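Urnulier Bench Rules
Operating rules and data card, revision 3

Scope

These rules apply to the two-arm bench cells at Risholm and to every recording made on them for the Urnulier set. They cover setup, recording, labeling and shutdown. Site safety rules come first wherever the two differ.

Before power-on

Check that the mounting plates are tight on the base rail. Move each arm through its range by hand and watch the cables. A cable that pulls tight at any pose must be rerouted before the cell is used. Test the stop button at the start of each shift and write the result in the Anow log.

Running

Keep hands and tools outside the rails while the drives are live. One operator controls both arms; a second person may watch but may not enter commands. Joint speed is capped at 36 degrees per second during recording. Do not raise the cap to save a slow take - stop and start over.

Contact tasks

Drawers, lids and doors are pulled or pushed along their own line of travel. If the part binds, open the gripper and back off before trying again. After 2 failed tries the take is closed and marked "bind". Soft goods are picked up from above, with the other arm held clear of the shared zone or working on a separate object.

Objects

Objects may stay in the cell between takes if they are in the object list. Plush toys, umbrellas, cushions and small storage cabinets are all allowed. Glass and open liquids are not.

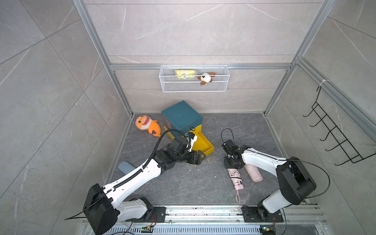
Recording format

Each take holds joint states, gripper commands and one fixed overhead view. Takes longer than 72 seconds are split at the next idle point. The Fonseca converter writes the final files and rejects any take with missing joint data.

Labels

task: short verb phrase, lower case
arm: left, right or both
result: done, bind, drop or stopped
note: free text, may be blank

Known gaps

Takes from before December have no gripper force values. Drop labels in the oldest batch were entered by hand and have not been checked again.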